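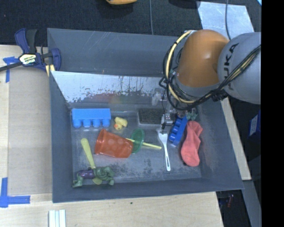
June, 6.40 am

Rain gauge at Drengate read 5 mm, all of it after midnight. Barometer steady. Cellar humidity 81 per cent, the highest this month, so the dehumidifier went back on at the low setting and the drain hose was run to the floor gully.

Sourdough trial continued. Both loaves from the same batch, same flour (Bowen strong white), same hydration. Loaf A proved in the cellar overnight, loaf B on the kitchen shelf. B had gone over by six and spread when turned out. A held its shape and took the blade cleanly. Baked A first with the lid on, then lid off until the crust coloured. Crumb is closer than I wanted near the base. I suspect the stone was under temperature, as I put the dough in as soon as the oven light went out. Next time allow a further half hour.

Eluned Lougher rang at nine about the Wenville allotment. The water butt has split along the seam again. I told her solvent cement will not hold on that plastic and that a heat weld might, if the surface is scraped back first. She would like to replace it. Fair enough, but the stand is built to the old diameter and would need altering too.

Afternoon: bled the radiators upstairs. Two had air in them, the back bedroom worst. Topped the system up to the green mark and will check the pressure tomorrow before breakfast. The valve on the landing weeps slightly when turned. Wrapped it with tape for now and put a saucer under it.

Catrin Foulkes returned the Plonville survey map, with the contour interval corrected in pencil. She is right, and my gradient for the lane was too steep by about 2 per cent. Amended the notebook.

Bed at ten. Starter fed, cellar door left ajar.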